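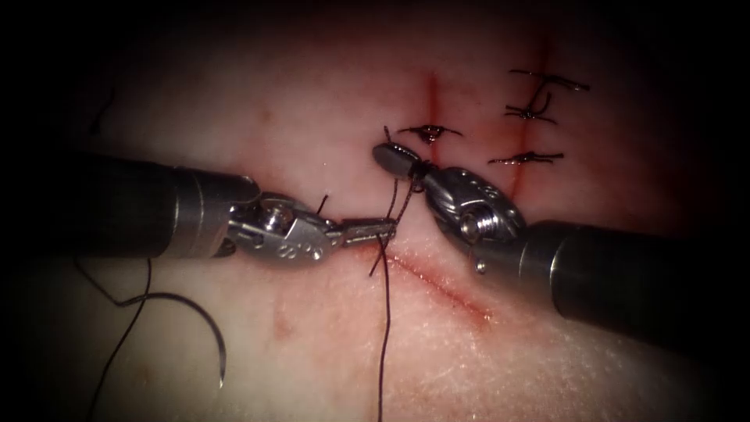 Wellov Suture Tools
Segmentation, logging and replay for two-arm knot tying

Wellov is the perception and playback layer used with the Dravis controller. It reads endoscope-style video and joint logs, labels the steps of an interrupted stitch, and writes out episodes that a policy can train on. It does not send commands to the arms.

Contents
episodes/ — 232 recordings, one pad per recording
labels/ — 1,466 step segments in JSON lines
tools/ — align, segment, replay, check
configs/ — one file per arm pair

Step labels
approach, bite, pull_through, wrap, throw, cinch, cut, idle

A wrap starts when thread first crosses the grasper jaw and ends when the grasper closes on the tail. If the needle is lying on the pad during a wrap, set needle_state to parked. Do not use dropped; that label is for a needle released during bite or pull_through. Incisions are numbered from left to right at their upper ends, and an incision with no stitches still gets an entry with stitch_count 0.

Running
python tools/align.py --episode 14
python tools/segment.py --episode 14 --config configs/macleod.yaml
python tools/replay.py --episode 14 --overlay

Align must be run first. Segment exits with code 5 if the video and joint clocks do not match.

Known problems
Thread tracking is weak in the dark corners, where the vignette hides loose ends. Cut fragments there are sometimes joined to the working strand. Tails from finished knots cause the same error when a tip passes close to them.

Highlights on the metal wrists saturate and shift the tip estimate toward the pivot. The Brineo filter reduces this but adds lag, so it is off by default.

Depth is not estimated. Contact between the two tips is inferred from overlap plus jaw angle — treat it as a hint only.

Changes
January: split wrap and throw, relabeled all episodes. Old label files will not load.

Maintainers
Cúc Tôn (segmentation, labels)
Clifford Fraser (replay, configs)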